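**On cherche du monde pour la saison du bras à burgers !**

Moi c'est Ysaline, je bricole depuis octobre dans l'atelier partagé de Daltcombe avec Solène Hervieu, et on monte un bras robotisé qui assemble des burgers. Le projet s'appelle Lulten. Pas de patron ni de salaire, je préfère le dire tout de suite – par contre on rembourse les trajets, et on mange bien.

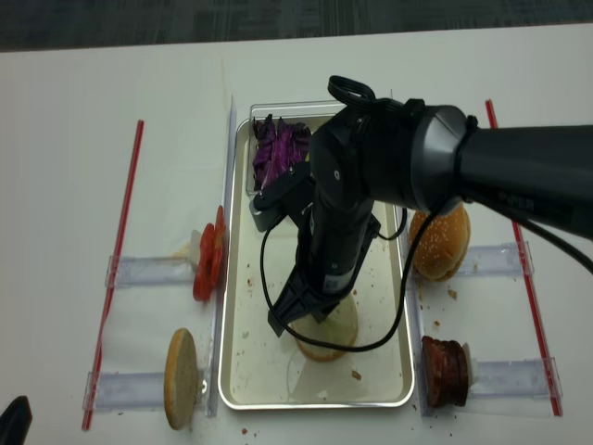 Le montage tient sur une seule table : un plateau en métal, le chou violet dans sa petite boîte, et de chaque côté des supports transparents où pains, tomates et viande attendent debout. Ces supports, on les a refaits six fois (la version 4 était une horreur, ne me demandez pas de la ressortir). Il nous faudrait quelqu'un qui aime dessiner des pièces et qui ne boude pas quand on les jette. 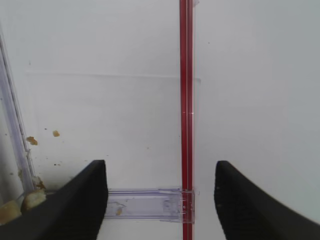 L'autre gros morceau, c'est le pilotage à distance. On veut enregistrer 300 assemblages complets et on en est à 106, donc il reste de quoi occuper vos soirées ! Les séances démarrent à 18 h et durent deux heures, pauses comprises. Aucune expérience demandée, mais il faut de la patience, surtout avec la salade.
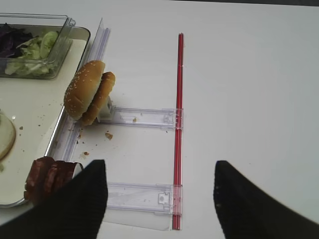
Tolera Demissie me souffle d'ajouter que les premières prises sont toujours moches, qu'il a mis trois séances à poser un pain à peu près droit et qu'il ne faut surtout pas abandonner avant. Voilà, c'est ajouté.

Les places ouvertes :

- **Conception des supports** : une personne, à l'aise avec n'importe quel logiciel de dessin 3D.

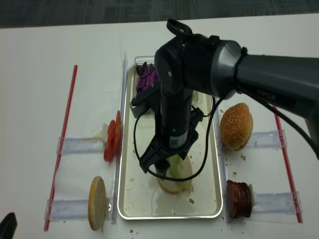
- **Pilotage** : quatre personnes, une séance par semaine minimum, à partir de 17 ans.
- **Tri des enregistrements** : une personne, ça se fait de chez soi, avec un bon casque et de la musique.

Pour postuler, un petit mot à Solène ou à moi sur le tableau de l'atelier, avec vos disponibilités et vos allergies (sésame et gluten partout, désolée !). Les CV, gardez-les, racontez-nous plutôt un truc que vous avez réparé.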